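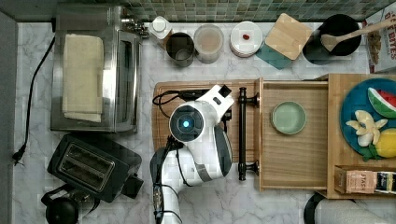
Kitchen corner: the great worktop muddle

I had so many replies to my moan about cupboards that I've decided to carry on and moan about worktops instead. Adwoa has given me half a page, so blame her.

Ours is the sort of kitchen where everything lives out. I used to think this was because we didn't have enough cupboards. Then we got more cupboards, and the worktop stayed exactly as full as before, so that was that theory gone. I like seeing what I've got, and I like being able to make toast without bending down — but there does come a point where you're buttering it on a plate balanced on the other plate.

My rule these days is that the things with plugs stay together at one end. Toaster oven, toaster, kettle, all in a huddle. I know some of you will ask why anyone wants a toaster and a toaster oven, and Yayra Asante has asked me this to my face, twice. The toaster does toast. The toaster oven does everything else, from cheese on toast (which is a different thing entirely) to a jacket potato for one. I'm not giving up either. I do keep a folded towel handy up that end, though please take it off the top before you switch anything on, and let the metal cool right down before you put it back. Same goes for trailing flexes: if it isn't in use, unplug it and tuck it out of the way of the chopping.

The back wall is for pots and canisters. Tall things against the tiles, and cooking spoons and spatulas standing in a pot where you can grab them. Cereal is allowed out too, mainly as I've lost that argument every morning since December. Coasters and trivets I stack, and they slide about, and I stack them again.

Which leaves the middle, and that's where the chopping board goes. I've got fond of a little wooden box with a drawer that sits back there with it. You lose a bit of space, but you get a shelf and a drawer in return, so I reckon you come out ahead. It's a nice height for a plate, and the drawer is deep enough for a small bowl.

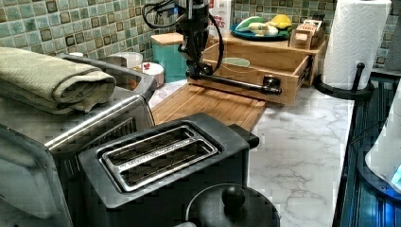
Drawer open, little green bowl inside, and a blue plate of toy food up top.

The toy food is a permanent feature, I'm afraid. It gets served to me at least as often as the real sort, and I've learned to say thank you and ask for seconds.

If you fancy a box like it, measure first! Pull the drawer out in your head as well as the box itself, or you'll find it hits the toaster every time. Then give the tiles behind a good wipe before you fill the space up again, as you won't want to shift it all twice.

Next time I'd like to do tea towels, so send me your views on how many is too many. Adwoa Akpalu is collecting replies as usual, and she'd be glad of your spare jam jars too, lids on if you've got them.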